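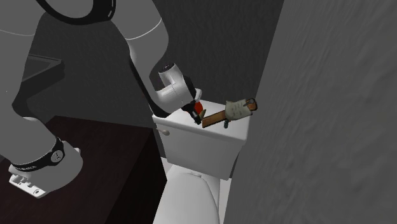 Progress report no. 4, Clonlow household arm project
For: Pinatus grant office
From: Estrella Gallegos, project lead
Covers the period up to the end of December

1. Open day, short version

We held the open day at our Clonlow site as promised in the last report. 58 people signed in. More wandered through the hallway side without signing so the real number is a bit higher, can't say how much. Doors at 10 a.m., last group out just before 4. Two demo slots in the morning, three after lunch. One of the afternoon slots started late, projector cable, my fault.

Who came: your two people from Pinatus (thanks for staying for the long Q&A), a group from Ayala who make the bathroom fittings, occupational therapy students, neighbors. Wuder sent their sales lead plus an engineer and the engineer asked the best questions of the day.

2. What we showed

Simulated rooms only, as agreed. No live hardware on the floor, insurance didn't come through in time. Visitors picked a room and a task from a printed card and we ran it on the big screen. Rooms: bathroom with the toilet tank as the work surface, and the table setup. Same arm in both.

The bathroom one got the most requests by far. People liked that it was a real awkward spot, tight against a wall, and not a clean lab bench. The therapy students stayed on this for most of their slot, wanted to know about reach over the toilet and whether a person could be sitting there (no, and we said so clearly).

Comments cards: 41 came back I think, Wuder's engineer took a stack to read and hasnt mailed them yet. Will send the typed up version seperately.
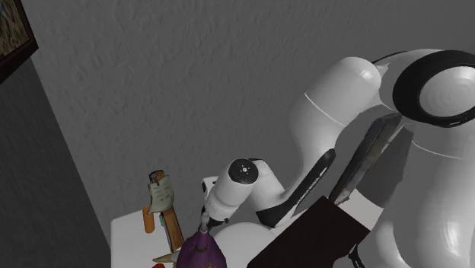
Clutter is the main item for the next period and the open day pushed it up the list. Everybody asked the same thing in different words, what happens when the table is full. Our table layouts are built to be annoying on purpose. Tall purple thing right under the wrist, long piece of wood with a cat-shaped piece overlapping it, small orange cylinder next to that. The planner has to pick an order and work out what it can reach without knocking into a neighbor. Right now it is too cautious, it spends too long on candidate grasps it will never use. Fix is in progress, see section 4.

3. Numbers for the period

Simulated runs planned: 3000
Runs finished with clutter turned on: 1000
Runs reviewed by hand: 300

The clutter runs are behind plan. Reason is the lost compute time I wrote to you about in the fall, plus we threw out one batch with wrong friction settings and have not counted it. Hand review is on target. Review notes are on the shared drive, folder name is the same as last time.

Success rates not in this report. I'd rather send them once with the friction problem fixed than send them twice. Ask if you need a draft figure for your board.

4. Work under way

- Grasp candidate filter, first version in test, looks faster but needs the full clutter set before I'll claim anything
- Second bathroom layout, Ayala offered us dimensions for their narrow tank, waiting on the file
- Wall contact check. Rough walls close to the arm give us false stops in both rooms. Wuder's engineer suggested a coarser collision shape for the wall and we are trying it
- Demo cards need a rewrite, the wording on card 3 confused people all day

5. Problems

Insurance for live hardware, still open. Broker wants a floor plan with the visitor line marked, I owe them that.

Sound in the demo room was bad. People at the back couldnt hear the Q&A. Will borrow a mic next time.

One visitor complaint about the stairs. Ramp door was locked until 10:30, should have been open from the start. Apologized to her by phone, she's coming to the next one.

6. Money

On budget except printing, over by a little, covered from the travel line as the agreement allows. Catering invoice came in after the period closed and will show up in the next report. No change requested.

7. What I need from you

- OK to move the second open day back a month so it lands after the clutter set is complete
- A contact at your end for the insurance question, the broker wants to see the grant letter
- Corrected logo file, the one we printed was the old version

Receipts attached, sign-in sheet on request (names, so not on the shared drive).

E. Gallegos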